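About Ketar

Ketar is an independent calibration laboratory for torque tools, force gauges and weighing equipment. We serve manufacturers, repair shops, building contractors and technical schools. Work is carried out at our laboratory on Oberholzer Road or at the customer's site.

The company was started by Drita Golob and Blagoje Hoxha, who had worked together in the metrology department of a pump manufacturer. When the department closed, they bought two of its torque benches and rented the rear half of a former printing shop. The printing shop's other tenant left the next year, and Ketar has occupied the full building ever since.

What we calibrate

Torque: click, dial, beam and electronic wrenches, preset and adjustable torque screwdrivers, torque multipliers, and transducers with or without a display.

Force: push-pull gauges, crane scales, tension meters and load cells, in both tension and compression where the instrument allows it.

Mass: bench scales, floor scales, counting scales and analytical balances. Balances are calibrated where they are used. A balance that has been moved after calibration should be checked again before it goes back into service.

We do not calibrate pressure gauges or thermometers. Requests for these are passed to Prusport, a laboratory we have worked with for many years. Prusport issues its own certificates and invoices under its own name.
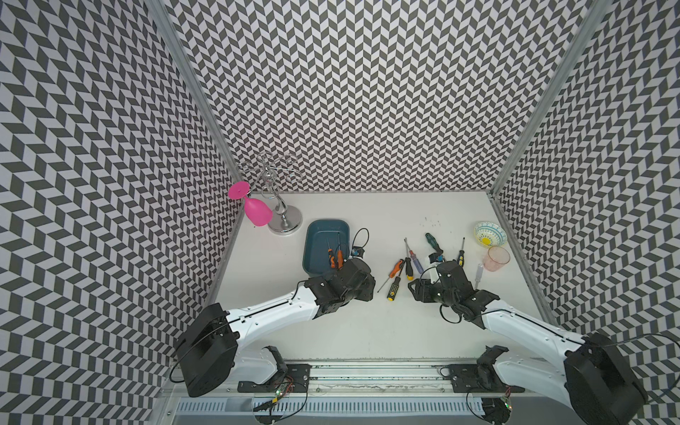
How a job moves through the laboratory

Each instrument is logged on arrival and given a job number, which stays with it until it leaves the building. It then rests in the measuring room long enough to reach room temperature. For small hand tools this is usually overnight. Large load cells take longer.

As-found readings are taken before any cleaning or adjustment. Customers sometimes ask us to skip this step to save time. We decline, as the as-found data is the only record of how the instrument was performing in use, and an auditor will ask for it. If the readings are inside tolerance, no adjustment is made and the same values are reported as as-left. If they are outside tolerance, we contact the customer before adjusting.

Torque wrenches are exercised at full scale before readings are recorded. Readings are then taken at three points across the range, in each direction of use stated on the order. Additional points can be requested and are priced separately.

Certificates are issued as PDF files. They show the readings, the measurement uncertainty, the reference standards used, and the room temperature and humidity during the work. Recall dates appear only if the customer has given us an interval. We do not set intervals on a customer's behalf, but we can supply the drift history for any tool we have seen more than once.

In the last reporting year the laboratory completed 2,449 calibrations for 73 customers. Standard turnaround is eight working days from receipt. On-site visits are scheduled by region, and the current schedule is available from the front office.

Records and software

Job records are kept in Rarkura, a database written in-house by Stojan Vukadinović. It replaced a set of spreadsheets that had grown difficult to maintain. Customers with an account can download past certificates, see open jobs and export a tool list. Paper certificates from before the changeover have been scanned, but they are not searchable by serial number. Please send the certificate number if you need one of these. 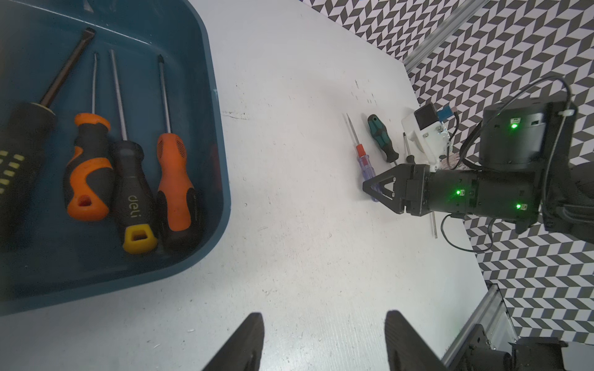
Staff

Drita Golob, managing director. Quotations, contracts and purchasing.

Blagoje Hoxha, technical manager. Reference standards, uncertainty budgets and approval of certificates.

Constanza Huenchumán, force and mass. Constanza also plans the on-site schedule and should be contacted for access requirements, lifting equipment and safety paperwork.

Loïc Carré, torque. Loïc handles repair quotations and spare parts for wrenches.

Stojan Vukadinović, records and software. Account access, exports and lost passwords.

Shipping and visiting

Pack click wrenches at their lowest marked setting, never below it. Include a contact name and a purchase order number in the box. Remove sockets and adapters unless they are part of the calibration. Load cells should travel with their own indicator and cable, as the set is calibrated as one unit.

Deliveries are accepted at the side door on weekdays. The customer parking spaces are to the left of the ramp. The laboratory will be closed on Saturday, April 28, 2018 for electrical work, and collections normally made that morning should be arranged with the front office in advance.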